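Elmont Audience Awards Open Public Voting

9 March 2021

The Elmont Audience Awards opened public voting this morning, with actress Kerubo Mfinanga named in four categories for her leading role in the drama series Okoth. The nominations include Best Actress and Best Screen Duo, the latter shared with her co-star Godfrey Lyimo.

The final list was drawn from 702 eligible performances submitted by studios and independent producers. Singer Ekrem Uysal, whose album Ivura was released last July, is nominated for Best Original Song.

"We are pleased to recognize performers who kept audiences company during a difficult year," said Bart Van Beek, director of the awards. "The final decision in every category on this list belongs to the public."

Viewers may cast one vote per category each day through the awards website. Registration is free and requires a valid email address. Voting closes in 22 days.

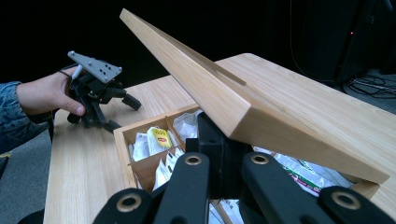
Ceremony and Tickets

The ceremony will be held at the Clukthorpe Theater and hosted by comedian Hiếu Nghiêm. Seating will be limited to 900 guests, and tickets will be offered first to registered voters. The date will be confirmed once the theater has received its event permit. Media accreditation requests should be sent to the awards press office.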